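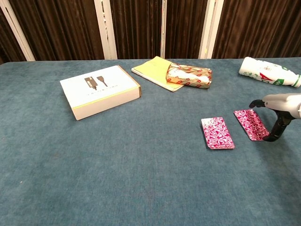
So when does it do the laundry, a woman near the front wanted to know, before I'd even said good morning. Not for a long while, I told her. She said she'd heard that two years ago from somebody else.

START WITH HER. Gets the laugh, also it's the whole talk really. What people come for vs. what we had to show them.

Say hi, thanks for having me, etc. Keep short. Clock's on the back wall.

Who we went to see: Fakov, the Pronitthorpe site. Open day, October. Their project is called Rorkar. I went along to help run the visitor side, so I'm talking as the person by the table, not the person who wrote the code. If anyone asks about the motors – ask Fakov.

Numbers, quick:
292 people through the door
66 stayed for the full demo, start to finish
Let those sit for a sec. Most people watched one pick and went for coffee.

Why did they leave? It's slow. Say so. The arm goes over, stops, thinks (don't say thinks), goes down. If you're used to the clips online, those are often sped up. At real speed you have time to eat a cookie. Kids were better at it than adults, btw. Sat on the floor and waited.

Table stuff. Ordinary things on purpose – a box, a notepad, a bottle, small flat things with a pink pattern. I thought visitors would want fancier. Wrong. Everybody has a table like that at home, and they started telling me about theirs.

Flat things are hard!! This was the best ten minutes of the day. Ask the room to try: put a playing card on the table, pick it up using only thumb and one finger, no fingernail, no sliding to the edge. Give them a minute. (CARDS IN MY BAG, side pocket.)
Then: now do it on cloth. Cloth gives a bit, which helps, but it also moves. Ask who got it.
Point to make – you cheat all the time with your hands and don't notice. Slide it, flip it, lick a finger.

Bottle next. Round things roll, wrappers crinkle and change shape when you squeeze. Notepad pages lift. Don't go through all of them, pick one, probly the wrapper since people like the noise.

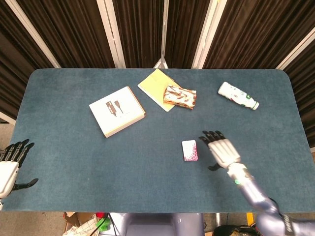
and the thing I hadn't expected was how much people wanted to talk about failing. One man stood there for three misses in a row on the practice table and then clapped when the fourth one worked. Then he asked if a miss was bad for it. Good question. The engineer's answer was that a miss is only wasted if you don't save it. Rorkar had 1761 tries logged before the doors opened that morning, and the bad ones were in there with the good ones. I like that number because you can picture someone setting the table back up over and over.

Ask: who here has that job now? Setting the thing back up? (Hands. Usually a few.)

If time – the Heywood part. Heywood is the smaller room, down the hall, where we did the questions. Tea urn, too few chairs. Came up most:
will it take my job
how much does it cost (we didn't have a price, say that)
is it listening to me
can it hurt somebody
what happens if the power goes

Job one – don't dodge. I said I don't know, and that the people asking mostly work in packing and have every reason to ask. One of them said the pick was slower than her on a bad day with a bad back. True. Also said "ask me again in five years." Leave that there, don't tidy it up.

Hurt somebody – we had tape on the floor and a stop button and a person whose only job was the button. Swap that person every half hour. I did one shift and my eyes were gone after around 20 min.

What I'd do different, for anyone planning one of these:
Put a sign up with how long a try takes. People wait happily if they know.
Chairs nearer the table.
Let visitors pick which thing goes next. We did this after lunch and the room woke up. Should of done it from nine.
Don't talk over the arm when it's moving. They can't watch and listen, I can't either.
Bigger bin.

Skip the slide with the floor plan if past twenty past.

Last bit. Laundry woman came back at the end of the day. Stood and watched a whole run, coat on. Asked if she could move the bottle somewhere awkward, and the team let her, between runs. She put it right up by the notepad. Then her bus was due so she never saw how it did.

Questions. Repeat each one into the mic, they couldnt hear at the back last time.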